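# Where does blue come from? (The jeans, the bedsheets, all of it)

I have a favorite color and I'm not shy about it. It's dark blue, the almost-night-time kind, and I like it best with white patterns on it. 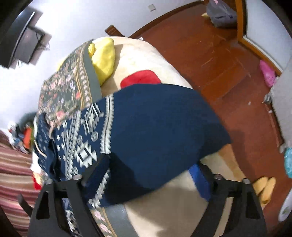
A reader called Mota wrote in to ask why you can't just squash a lot of blueberries and dip your T-shirt in. Good question, Mota! I tried that when I was seven. I got a grayish purple shirt, and after two washes I got a plain gray shirt, and my mother got a very stained sink.

So let's talk about how people make cloth blue, and why it was so hard for so long.

## Blue is sneaky

Look around outside and you'd think blue would be easy. The sky is blue! The sea is blue! But you can't scoop up a bucket of sky. The sky looks blue because of the way sunlight bounces around in the air, and if you fill a glass with sea water, it looks clear.

Reds and yellows and browns are easier. You can boil onion skins and get a nice golden orange. You can use certain roots for red. Walnut husks give you brown (and brown fingers for a week, so wear gloves).

For blue, people a very long time ago found a few special plants with a secret in their leaves. One is called indigo and likes hot places. Another is called woad, and it grows fine where it's cooler. If you saw either one in a field you would walk right by, because the leaves are green.

## How do you get blue out of a green leaf?

First you soak the leaves in water for a good long while. They get slimy and they start to stink. I visited a dye garden in a village called Plorneck last January, and I smelled the soaking tub before I saw it. Think of old cabbage in a gym bag.

Then somebody has to stir and splash the water to get lots of air into it. The air mixes with the stuff that came out of the leaves, and tiny bits of blue start to form. They sink to the bottom like mud. You pour off the water, dry the mud, and now you have a lump of blue you can keep on a shelf.

But wait. If you drop that lump in water and put a shirt in, almost nothing happens. Indigo doesn't dissolve in plain water, so it just floats around in little specks and rinses off again. Rude!

## The magic trick

To make it stick, dyers change the indigo in a special pot called a vat. What they do in there takes the oxygen away from the dye. (Oxygen is the part of the air that your body needs when you breathe.) With the oxygen gone, the dye melts into the water, and the water turns yellowish green.

Now the cloth goes in. It soaks. And when it comes out it's GREEN. You'd think they had made a mistake. Then the air touches it, and right in front of your eyes it goes from green to blue-green to blue. I watched it happen three times in a row and I would have stayed for 80 more if the garden hadn't been closing.

One dip gives you a pale blue, like a robin's egg. For really dark navy you dip, air it out, and dip again, over and over.

## How do you keep some parts white?

This is my favorite bit. If you want white dots on blue cloth, one way is to stop the dye from getting to the dots. You can:

- tie little bunches of cloth very tightly with string
- paint on hot wax, which keeps the dye out (grown-up job!)
- press on a thick paste with a carved wooden block
- fold the cloth and clamp it between two boards

When the dyeing is done you untie, melt, or wash everything away, and your white pattern is left behind. Of course, lots of cloth today gets its pattern from a printing machine, and plenty of blue dye is made in factories now. They can make the same indigo without any leaves at all, so most blue jeans never meet a plant except for the cotton they're made from.

## Why do jeans fade?

Indigo mostly sits near the outside of the thread and leaves the middle of it white. Every time you crawl, climb, or slide down something you shouldn't, a little blue rubs off and the white starts peeking out. That's why knees go first. Mine did, anyway.

## Try this at home

You'll need half a red cabbage, hot water, a strainer, and a grown-up for the hot water part. Chop the cabbage, soak it until the water is purple, and strain it. Now add baking soda, one pinch at a time. It turns blue! It won't stay on cloth very well, but it looks great in a jar, and you can add a little vinegar to another jar of it to get pink.

Put a tray underneath. It may fizz if you mix the two jars.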